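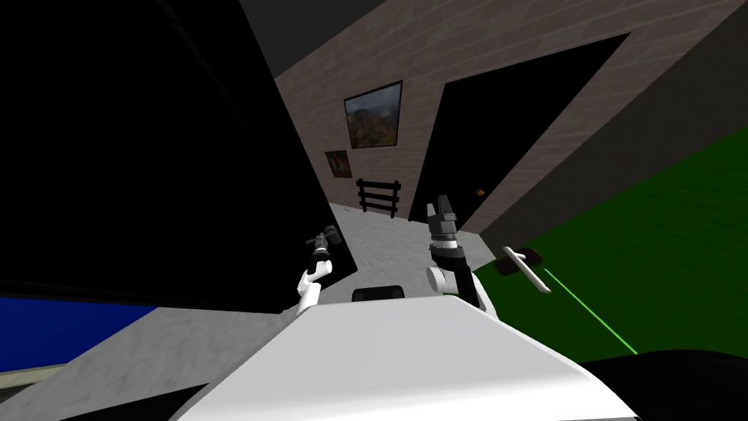 Koreo had been leaning to the right since September, and Hélène Ouellet, who had looked after the machine for 16 years' worth of small complaints (well, it felt like 16), had decided that tonight she would find out why. She poured her tea, pulled the stool up to the console and brought up the house they tested it in, the one with the brick wall and the crooked little fence that Yasuo Onishi had put in years ago and would never let anyone take out. Koreo stood with both arms raised, like a guest waiting to be handed a coat. Beyond it was the landscape painting, all oranges and greens, and Hélène laid her ruler against the screen and saw that the painting leaned as well.

"Then it's the level, sweetheart," she told the machine, "and your elbows are fine."

She wrote her steps in the notebook as she always did, so that Hongjun could follow them in the morning without having to telephone her.

1. Save the old settings before touching anything. Hongjun once lost 23 of them in one afternoon, and he still goes pink when you mention it.

2. Open the right gripper with nothing in it and look straight down between the fingers. You want the pale inner faces, and some of the plank wall showing in the gap. Take your time over this, dear.
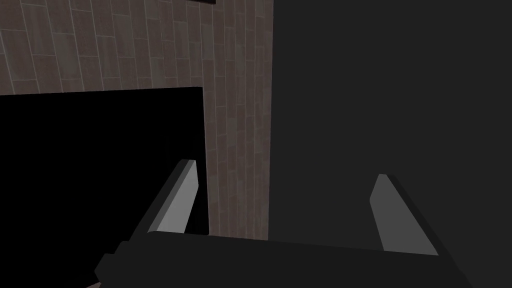 3. Set the level back to zero, ask for the hallway, and look again before you believe it.

She asked for the hallway. The black door came up at the far end, with its small handle and the brownish picture beside it, and the whole corridor was pitched over like a ferry in bad weather. Hélène sighed, drank the last of the tea, and thought of her mother, who used to rehang every picture in the house before she would admit that the floor sloped.

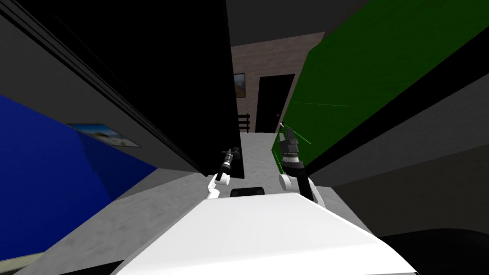 4. If it still leans, leave it leaning and go home. I have written to Yasuo, who built the floor.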